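# Chapter 7: Recording Agreements and the Independent Label

A recording agreement sets out who pays for a recording, who owns the finished masters, and how income is divided once the music is released. This chapter examines these terms through the early history of Flestelix, an independent label founded in the port town of Braltatlow.

The label's first signing was the band Jevov. Its contract covered one album, with options for 2 more, and granted the band 27 percent of net receipts. The options belonged to the label alone – a common arrangement, and one that students should learn to recognize.

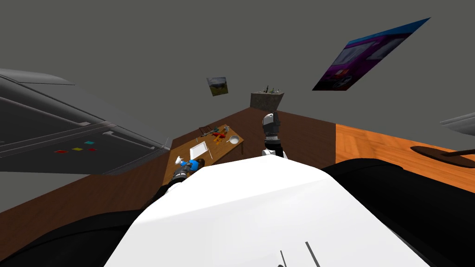
The debut album sold 1,306 copies in its first year. Under the contract, recording costs were recovered from the band's share before any royalty was paid, and Jevov received no payment until the following February. The songwriter's income, by contrast, was collected separately through the publisher Gashaw and was not subject to recovery.

Section 7.1 defines advances and recoupment. Section 7.2 compares ownership of masters with ownership of songs. Section 7.3 considers what happens when a label declines an option – and what rights, if any, return to the artist.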